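Home Posts Allotment House About Contact

Getting the hall floor sorted, part two

I left off last time with the carpet up and a hallway full of gripper rods. We have a floor now, so I'll go through what it cost and what I would do differently.

We had quotes from two firms. The first was from Delotness, who wanted 3,000 for the lot, including taking the doors off and putting them back. The second was from Eamon Daly, who works on his own and did my sister's kitchen. He came in at 1,290 for labour and said to buy the tiles myself. I went with Eamon. I did the doors, and one of them still catches.

The tiles were 670 including delivery. I spent far too many evenings choosing them. I had more or less settled on a plain grey from Solís, then went to see it in the showroom and found it looked blue under any light that wasn't theirs. Catríona Cullinane, two doors up, has had wood-effect tiles in her back room since before we moved here and let me stand on them in my socks for a while. That settled it. Real wood was never likely with the front door opening straight on to the hall and the dog coming through it.

The subfloor took longer than the tiling. Under the carpet there was old lino, and under the lino a black adhesive that I didn't like the look of. If your house is of a certain age, get that tested before you touch it. Ours came back clear but it held everything up and the sample had to be posted off. After that Eamon found a dip near the bottom of the stairs and used levelling compound on it. We went in and out by the back door until July and got quite used to it.

Laying the pattern

I wanted the tiles on the diagonal and Eamon told me plainly that it would mean more cuts and more waste. He was right about the waste. There is a stack of offcuts in the shed that I keep meaning to do something with. He started from a centre line, laid a good stretch dry, and then moved the whole lot over a bit so that we wouldn't end up with slivers down one wall. I would not have thought of that.

Grout colour was the other argument in our house. I wanted it dark so it wouldn't show the dirt. Everyone else wanted it light. Light won, and I've come round to it, though it does need a proper scrub by the door.

Cleaning a pale floor

I had assumed light tiles would be easier to live with than dark ones. They are easier than the black ones at my old flat, which showed every footprint, but dust and scuffs still turn up on a pale beige floor and you notice them most when you're looking straight down. 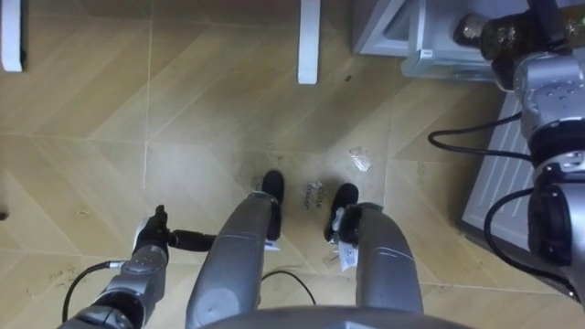 What I use on it

Mostly a broom and warm water. I tried a bottle of Lustico, which smells nice and left a film that took three goes to get off. Too much of it in the bucket, probably. Harriet Quintanilla left a comment on the last post recommending a soft pencil rubber for shoe marks, and it works on most of them. The stubborn ones come up with a damp cloth and a bit of bicarb.

For the grout I use an old toothbrush and do a small patch at a time with the radio on.

Next job is the skirting, which has been leaning against the landing wall all this time waiting for a second coat.

Get new posts by email. Enter your address to subscribe. You can unsubscribe at any time.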